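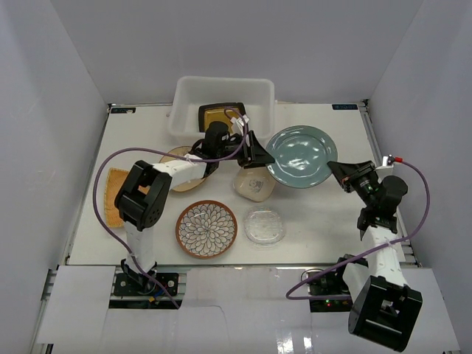

I've been animating my little short, Gondgate, in the evenings since November, and I think I've finally figured out why my dinner sequence looked so bad. It was the plate! There's a shot where Bramwell (my grumpy innkeeper) passes supper across the counter to the girl, and for one moment they both have hold of it, one at each side, a bit like the two grippers on that teal plate up top. Two characters sharing one prop is a nightmare. I'd parented the plate to Bramwell's hand, then switched it over to hers, and every time I hit play it did this tiny hop, maybe 3 frames long, that made the whole thing look like a video game bug. Which I suppose it was.

Tamás Katona told me to stop parenting it to anybody. Give the plate its own control, animate the plate first, and make the hands follow it. I grumbled about this for a day (I'd already keyed both arms, thank you very much) and then tried it and the hop was gone on the first playback. I could even add a little dip in the middle where she takes the weight, and suddenly she looks like a kid who didn't expect the plate to be heavy.

The other thing I've been fighting is the glaze. I wanted shiny dishes, the kind with lots of hard little highlights sitting in the middle, and in the engine mine kept coming out like wet plastic. Turning the roughness up a hair helped. Swapping my one giant area light for a few small ones helped a lot more, though now the innkeeper's forehead is also very shiny and I'm pretending that's a character choice.

Some numbers, for those of you who like them: the cut is now 3601 frames, and the old project folder had more than 400 unused textures in it. I deleted them all and then had to go fetch 2 back out of the trash, so, you know, make a backup first.

Mounir Amrani is doing the music and sent over a rough clarinet thing for the opening walk up to the inn. I love it, but it's longer than the walk, so either she walks slower or I build more road. I'm leaning toward more road. I've got a bunch of hedges left over from Hendham (my last short, the one with the goat) and they'd fit right in.

Next up is the staircase shot, where she carries a candle AND a cat. Wish me luck, and if you have a good trick for cat tails, please leave it in the comments.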